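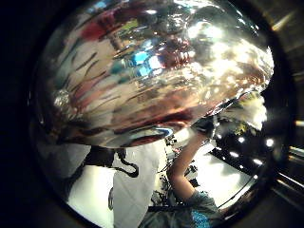

What does Honance 2.0 change for teams that train grasping software on recordings from hand-held grippers?
It sorts out unreliable depth readings before training, so that segments with strong reflections can be kept, masked or dropped by rule.

February 27, 2021 – Addale today released version 2.0 of Honance, its software for preparing wrist-view recordings for robot learning. The release adds a reflection filter, a new fisheye calibration routine and a command-line tool for batch jobs.

Shiny and creased surfaces break the feature matching used to estimate gripper motion. The tracker locks onto a highlight, the highlight moves with the viewpoint, and the estimated path drifts. The new filter compares each tracked point with the motion predicted by the inertial sensor and lowers the weight of points that disagree. Output is a per-pixel confidence mask, stored next to the original recording.

The filter was tuned on 800 recordings made with the Virdale hand-held gripper. A further 200 were held back for testing. On these, almost 30 percent fewer segments were rejected than with version 1.4.

Calibration now needs 29 views of the target board. Existing calibration files can still be loaded, but must be converted once.

Honance 2.0 runs on Linux and exports to the Matić planning library. Current license holders receive the update at no charge. Support for version 1.4 ends in August.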